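Facilities Support - Ticket 453
Subject: Small tools returned to the wrong compartment of the divided bin
Site: Tedgate workshop
Category: Storage and shared equipment
Priority: Normal
Status: Closed

Summary of request

The requester reported that the small hand tools belonging to the shared bench set could not be located at the start of a work period. The set is kept in a blue plastic bin with three compartments. The requester asked Facilities to confirm which compartment is assigned to which tools and to replace anything missing. A second item, the marks on the white work surface, was added to the same ticket at the requester's suggestion.

Initial assessment

The ticket was assigned to Chun-hung Chou. The storage sheet for this bench dates from the move out of the Boutros building and lists the bin as "small tools, mixed." It does not name compartments. Two different habits had developed as a result. One group of users placed all drivers together in the middle, and the other placed them wherever space allowed. The Urkanow order form, which is kept with the storage sheet, lists the drivers and the hex keys on a single line and was of no help in settling the matter.

Users were asked by message to put the green-handled drivers in the middle compartment, shafts toward the front of the bin, until a final layout had been agreed.
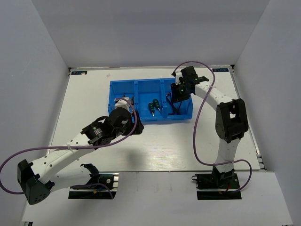

Ticket 453, attachment 1. Divided bin on the work surface, two green-handled tools in the middle compartment.

Log

09:16 - Ticket opened. Requester states that the hex keys are also unaccounted for and asks whether they were sent out with the Domwood tool case.

09:40 - Domwood case checked against its own list. Contents complete, with no hex keys beyond those that belong to it. Case resealed and returned to the cabinet.

10:05 - Requester asked whether the compartments could be labeled on the inside. Facilities advised against this. Adhesive labels were used on the previous bin and collected dirt at the corners. Labels are to go on the outside front edge only.

11:20 - Bench inspected. Users reminded that tools in use may remain on the table, but that the set is to be put back as a set. A hex key laid beside a screwdriver is easily swept up with other items at the end of a job - this is the most common cause of loss recorded for the small tool sets.

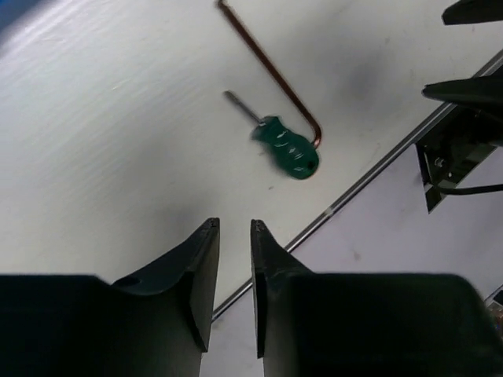
13:10 - Work surface reviewed. The light scuffing does not affect use and no replacement of the top is approved. Users may clean it with a damp cloth and mild soap. Scouring pads and solvent wipes are not to be used on this surface, including on gray smudges, which should be reported if ordinary cleaning does not remove them.

14:25 - Requester asked for a second bin so that hex keys could be kept apart from the drivers. Declined at this stage. The present bin is considered sufficient once the layout below is followed. The request may be raised again at the May stock review.

15:50 - Layout agreed with requester and added to the storage sheet as line 7.

Resolution

The middle compartment is assigned to the green-handled drivers. Hex keys are assigned to the right compartment and are to be laid flat, long arm to the back. The left compartment is to be kept clear for parts belonging to the job in progress and emptied when that job is finished. No replacement tools were ordered under this ticket.

Any user who finds a tool from this set at another bench should return it directly to the bin. Items not claimed by a bench will be held at the Facilities counter for 16 working days and then added to general stock.

Closing note from requester

"Layout received and passed on to the bench users. Please send two spare outside labels with the next delivery, as the front edge of the bin is handled often."

Labels added to the next Tedgate delivery. Ticket closed by C. Chou.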